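Etthorpe craft room, monthly meeting
Minutes, Jan 12, 2026
Notes by Prasanna Barua (typed up fast, sorry)

Last minutes ok, no changes.

1. Money. 700 in the room fund after the Kallunent invoice. Shelving quote from Mollah came in at 1,560, too much. Agreed to leave it til March and use what we have.

2. Small items. Still ending up all over. Agreed one tub for small bits, sorted at the end of each session, not the next morning.
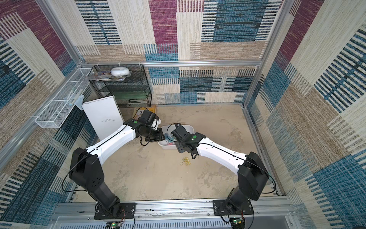
Labels next. Printed ones keep peeling, go back to marker pen on masking tape. Same white plastic tub to stay as the standard one, no more shoe boxes or lids from home. Label on the short side so it can be read on the shelf. Prasanna to do the first batch.

3. Wall fabric. The patchwork stripes stay up. Someone asked for plain, vote was to keep. Magenta parts to be brushed down along with the rest, soft brush only.

4. Clothespins. Yellow wooden ones get their own bag. Please dont mix with the pegs on the drying line. Dullska order for bags is 13 packs, PO no. 483, not chased yet.

5. Magazines. Anything nobody has cut from in a year goes to recycling. Stack stays on top of the wire shelf for now, stapler underneath.

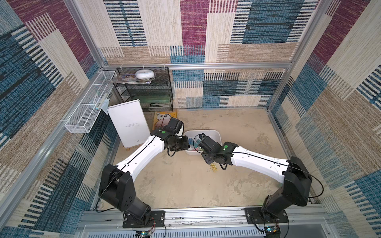

Who sorts the bin if a session runs over?
Whoever has the next slot, and they get the ten minutes added on at thier end.

6. AOB. Floor stains, try the mild cleaner first. Key to go back on the hook, agian.

Next meeting in March, date to follow. Prasanna to book the room.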